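How long should new wood flooring sit in the house before it goes down?

Posted in Floors & Rugs
3269 views

Feng-yi Tseng
I have engineered oak coming for the upstairs bedroom and the hallway outside it. The brand is Riltinitz, nearly 15 boxes by the store's count. The old carpet is still down and I was planning to pull it the night before the installer comes.

The store told me to bring the boxes in and let them sit for 2 days. The installer wants 4 days and says the boxes have to be in the actual room, opened. My neighbor put hers in straight off the truck and her floor looks fine to me, though it has only been down since December.

I don't have much space. The bed has to stay in the room until the last minute and the hallway is narrow. The garage would be easy. It is attached to the house but has no heat. Can the boxes go there, and does the number of days really matter with engineered? I would also like to know if anybody has put this brand over a plywood subfloor with the old staples still in it.

dznfloors
Not the garage. If it has no heat, the boards settle to the garage and then you carry them upstairs and they start over. You would be better off bringing them in the morning of the job.

Look for the instruction sheet, usually inside the first box or taped to the end of one. Go by what it says, because if you ever have a claim that is what the manufacturer will hold you to. Some engineered products want the boxes kept closed until you lay them and some want the ends opened. I have not used Riltinitz so I can't tell you which it is. I put down a floor by Prorau two years ago and theirs said closed, flat, and off the concrete.

What matters more than the day count is that the house is at the temperature and humidity you normally live at. Run the heat or the air the way you always do. Buy a cheap humidity gauge and leave it upstairs for a week before the delivery. Ours sits on the dresser in the bedroom and I still check it in winter.

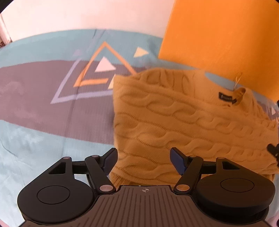
Bedroom, before the new floor

If you are short on space, stack the boxes flat in the room along the longest wall, a few high, with scrap lumber under them so air can get around. Don't stand them on end. Keep them away from the register and out of direct sun. Ours went beside the bed and we walked sideways for a few days.

On the staples, pull them or pound them flat. Pulling is better. I used end nippers and a kneeling pad and it took an evening for one bedroom. Run a wide putty knife over the plywood afterward and you will hear any that you missed. Vacuum, then check for squeaks and put screws in before the underlayment goes down.

Drillness
2 days is fine, its engineered. Solid is the one that moves. Just get it done.

marla_in_dzene
I would go with the installer on this one. If he says 4 days and you give him 2, he has a reason to walk away from any gaps that show up later. Ask him to write it on the work order – ours did, along with the moisture reading he took from the subfloor that morning.

Also, pull the carpet sooner than the night before if you can stand it. We found an old stain by the closet and a sheet of plywood that had gone soft, and the installer had to come back another day after it was replaced. You can sleep in there on bare plywood. Wear slippers.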